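Can a machine do my chores yet? Notes from a slow reader of robot news

Every November I make a list of the work in my house that I would give away if somebody would take it. The list does not change much. Folding the fitted sheets, cleaning behind the stove, picking up what my children leave on the floor, matching socks. When I wrote the first list I was new in this country and had no dishwasher. Now I have a dishwasher, and I must say it is the best robot I have ever owned, although it has no arms and no one calls it a robot.

My friend Gifty Tetteh works at Jusis, a small workshop that repairs and packs bicycle parts, and she sees this question from the other side. At her work they also have a list. They would like a machine to sort the bolts, wipe down the benches and put the empty boxes flat. She told me that the bolts were solved long ago, with a vibrating bowl and a sorting tray. The benches and the boxes are still done by people, 174 boxes on a busy day, and the last person on shift has black hands from it.

I think there is a pattern in this. A machine is good when the thing always arrives in the same way. A bolt in a tray is always a bolt in a tray. A box on the floor can be open, half crushed, wet in one corner or full of paper. My kitchen is much closer to the box than to the bolt.

For this reason I have started to look less at the walking and the dancing, and more at the hands. Walking is very nice to watch, but I do not need anybody to walk in my hallway. I need somebody to pick up a sock. A sock has no handle and no correct side. It lies flat on the floor, and you must pinch it without scratching the boards, and you must notice if you have taken the sock or only some air.

My own fingers do this with skin that is soft and a little bit sticky. They also feel when something starts to slip, before I have thought about it. A metal finger has to get all this from somewhere else, from the shape of its tip, from sensors, from a lot of practice. The fingers I have in mind are metal brackets with smooth, rounded black tips, on a machine that wears dark fabric like a loose sleeve.

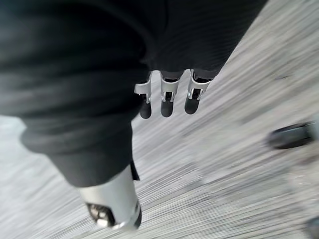 What I would pay for today

Mulugeta Wolde, who lives downstairs from us, bought a robot vacuum for 1301 dollars with the washing station included. He is happy with it. He is also the person who lifts the chairs, rolls up the cables and rescues it from the bathroom mat, and he has counted this as exercise. I would buy one too, but at half the price.

A machine with arms I would not buy yet. I would rent it for one afternoon, if such a service existed, and give it a basket of clean laundry. It would not have to be fast. My daughter needs 30 minutes for the same basket, with complaints, so there is no hurry. I would only want that it finishes without me standing beside it.

What I would keep for myself

Cooking I would keep, also the ironing, which surprises people. I iron in the evening with the radio on and it is a calm hour. My mother ironed in the same way, with a small bowl of water next to her, and I still use my fingers to sprinkle the collars.

Gifty says that at Jusis it is similar. The older mechanics would give away the sweeping tomorrow morning, but they would not let a machine touch the wheel truing. They like to hear the spoke.

My list for this year has 8 lines. I have crossed out one of them, the windows, and that was because my husband finally agreed to do it.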